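Welier社区口述史计划 第三季参与者招募

发布于2019年2月

大家好！Welier社区口述史计划又要开始新一季了，我们正在找人：找愿意讲故事的人，也找愿意坐下来听故事、再一个字一个字把故事记下来的人。前两季留下来的录音，我自己反复听过很多遍，有几段到现在走在路上还会想起来。这一季想把范围放宽一些，所以写了这么长一篇招募，请耐心看完，有兴趣的话尽快写信来。

这一季讲什么

主题是“搬家”。第一季我们聊的是老街上的早点铺，第二季聊的是上学的路，两次都有人讲着讲着就跑题，跑到了搬家上：哪一年从哪里搬来，搬的时候带了什么，丢了什么，新家第一顿饭吃的是什么。第二季整理完，Maxine Brunton在文字稿里搜了一下“搬”字，跳出来的段落多得翻不完。那时候我们就决定，下一季专门讲这个。

搬家可以是很大的事，比如跨了半个中国；也可以很小，比如从二楼搬到五楼，从和弟弟同屋变成自己有一间屋。单位分房、租房、拆迁、结婚、投奔亲戚、给孩子陪读，都算。搬了一次的人可以讲，搬了十几次的人更欢迎，一辈子没搬过、只看着邻居一家家搬走的人，我们特别想见到！

我们需要两类参与者

一、讲述者

年龄、籍贯、学历都不限，会说普通话或者任何一种方言都行。第二季有一位阿姨全程讲温州话，记录员听得满头大汗，最后找她外孙女一起核对了三个晚上，那一篇却是大家公认最好看的。所以请放心用您最顺口的话来讲。

每位讲述者会安排两到三次谈话，每次一个半小时左右，地点可以在您家里，也可以在我们Sultgate的活动室。中间想喝水、想歇一会儿、想出去接个电话都没问题。有些事情讲到一半不想讲了，说一声，我们就换个话题，已经录下来的部分您也可以要求删掉。

如果家里还有老照片、旧信、粮油本、搬家时的清单、老房子的钥匙，欢迎带来。我们当场翻拍，原件不留，看完就还给您。

二、记录员

记录员负责谈话、录音、整理文字稿，再把稿子念给讲述者听，请对方修改。不需要相关专业背景。前两季的记录员里有护士，有高中生的妈妈，有跑长途的司机，也有刚退休的会计，他们都做得很好。

我们看重的是几件具体的事：

能安安静静听别人讲满一个小时，不抢话；
打字不算太慢，或者字写得别人认得出来；
答应了时间就会到，到不了会提前讲；
对别人家里的事嘴巴严。

会方言当然更好，请在报名信里写明是哪里的话，“会说一点”还是“从小说到大”，差别挺大的。今年特别缺听得懂客家话和赣语的记录员，如果您正好会，请一定来！

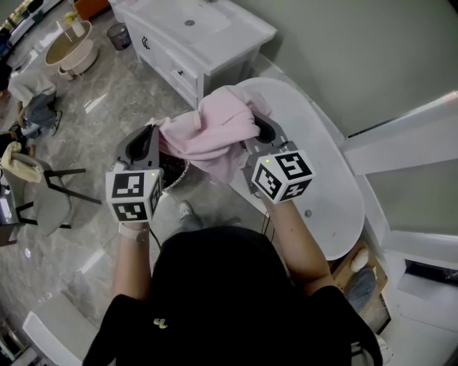 培训一共四次，都在周末下午。第一次由Kumiko Sugawara带大家练提问。她的办法很笨也很管用：两个人一组，一个人讲自己小时候住过的房子，另一个人只能问“后来呢”“那是什么样子的”，别的都不许说。第一次练的时候往往憋得难受，练到第三轮，讲的人自己就把门口的水缸、楼道里的煤球都想起来了。

第二次讲录音。录音笔怎么放，电风扇要不要关，隔壁装修怎么办，手机没电怎么办，Aurelio Palacios会把前两季踩过的坑一个个讲给大家听。最惨的一次是录音笔放在了饭桌上，主人家一边讲一边剥花生，整整一个下午的录音里花生壳比人声还响。

第三次讲整理。我们的文字稿尽量保留说话的样子，“那个时候嘛”“你晓得吧”这种话不要随手删掉，前后重复的地方怎么处理，方言词怎么写，都有一份自己编的小册子可以参考。小册子目前有32页，每一季都在加，欢迎新记录员挑毛病。

第四次是试访。两人一组，去见一位前两季的讲述者，做一次完整的谈话，回来大家一起听、一起改。这些老朋友都很有经验了，有时候会反过来教记录员怎么问。

时间安排

报名和见面聊天安排在三月，培训在四月，正式谈话从五月开始，各组按自己的节奏走。九月前交齐文字稿，十月办一次朗读会，请讲述者和家人都来，愿意自己念的自己念，不愿意的由记录员代念。第二季的朗读会原定两个小时，结果念到了晚上九点多，最后一位讲述者念完，全场没有一个人先走。

每位记录员大概需要每周留出半天，整理稿子的那一个月会更忙一点。如果您那段时间正好要考试、搬家（真的有人是在搬家期间来记录搬家的！）或者照顾家人，请提前告诉我们，可以和搭档调换。

费用和补贴

参加这个计划不收任何费用。讲述者每人有300元谢礼，不多，是一点心意。记录员每完成一位讲述者的全部文字稿，也有300元补贴，交通费凭票另外报销。录音笔由我们借给大家，用完归还。

这些钱来自去年秋天旧书义卖的收入，一共3,569元，再加上Skundholm书店答应承担的印刷费和不足的部分。账目贴在活动室门边，随时可以看。在这里再谢谢搬了一整天书的各位。

稿子会用在哪里

所有文字稿都要讲述者本人点头才会公开。可以用真名，可以用化名，也可以只留给自己家里人看。公开的部分会印成一本小书，讲述者和记录员每人三本，另外送几本给附近的图书馆和学校。录音保存在我们这里，不上网，不转给别人。想拿回自己那份录音的，我们会拷到U盘里送上门。

有朋友问过，能不能拿这些材料写论文、拍短片。可以谈，但要先问讲述者，讲述者说不行就是不行。

怎样报名

讲述者报名很简单，打电话、写信、托家人来说一声，或者直接到活动室坐坐都可以，告诉我们怎么称呼您、平时什么时间方便就够了。替家里长辈报名的，请先问过长辈自己的意思。去年有一位儿子热心地替父亲报了名，我们上门才发现老先生完全不知情，不过他倒是很高兴，拉着我们吃了晚饭。

记录员请写一封信，长短不限，讲三件事：您住过的一间屋子；您听过的一个印象很深的故事；您哪些时间有空。不用附简历，也不用写得漂亮。信请寄给Ngaio McAlister，或者投进Sultgate活动室门口的绿色信箱，收到后我们都会回复。

记录员这一季打算招十二位，六组，每组带两三位讲述者。信写得晚了也别灰心，名额满了会排候补，往年总有人临时有事。

常有人问的几件事

我普通话不标准，能当记录员吗？
能。讲述者听得懂您、您听得懂讲述者就行。

我不到十八岁，可以参加吗？
可以当讲述者，也可以和家里大人组队当记录员，需要家长签一份同意书。

我住得远，能不能电话里讲？
第一次最好见面，后面两次可以打电话。实在来不了的，写信和我们商量。

讲述者可以自己挑记录员吗？
可以提要求，比如想要女记录员、想要同乡，我们尽量安排。

我没搬过什么有意思的家，怕没得讲。
几乎每位讲述者一开始都是这么说的。有位大叔说完这句话，一口气讲了两个半小时，讲他怎么用一辆借来的三轮车把大衣柜从城东拉到城西，半路下雨，他把自己的雨衣给衣柜披上了。

活动室每周二、周四下午和周六全天有人。进门如果没看见人，喊一声Carleen Bright，她多半在里间整理磁带。想先翻翻前两季的小书，架子第二层就是，坐下来慢慢看，茶自己倒。

Chien
Welier社区口述史计划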